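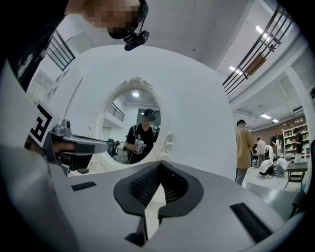 3.2 Scoring of clinch exchanges

Kickboxing rule sets differ most in how they treat the clinch. Under the Skirkel rules, a fighter may hold an opponent with both hands for up to five seconds, provided a knee is thrown in that time. The Rerngate rules allow one knee per hold and then require a release. Earlier work on judging has mostly treated these as small variations of one sport and pooled the bouts. We kept them apart.

Each bout was scored by three judges seated on different sides of the ring. For every round we took the three scorecards and noted whether the judges agreed on the winner, and by what margin. We then coded the round for clinch time, knees landed, and the number of breaks called by the referee. Coding was done from broadcast footage, and rounds in which the view of the fighters was blocked for more than eight seconds in a row were left out.

Figure 2. Share of rounds with a split among the judges, by clinch time and rule set. Rounds ended by stoppage are not included.

As Figure 2 shows, splits were more common in rounds with long clinch time under both rule sets, but the rise was steeper under the Rerngate rules. The difference was largest in close rounds with no knockdown. When one fighter scored a knockdown, judges agreed almost every time and clinch time made little difference.

One possible reading is that frequent breaks make it harder to judge who controlled the exchange. A fighter who pushes forward into the clinch may look dominant to one judge and passive to another — the written criteria give little help here. The Rerngate text asks judges to reward "effective aggression" but does not say whether entering a hold counts as such. The Skirkel text lists knees ahead of forward movement.

We also checked whether the result depended on the coding. A second coder went over the bouts from the June event at Pliltska, and the two sets of clinch times were close. Breaks were harder to code, mainly when the fighters separated on their own as the referee stepped in. Such cases were counted as breaks only if the referee touched a fighter. Dropping them did not change the direction of the result for either rule set.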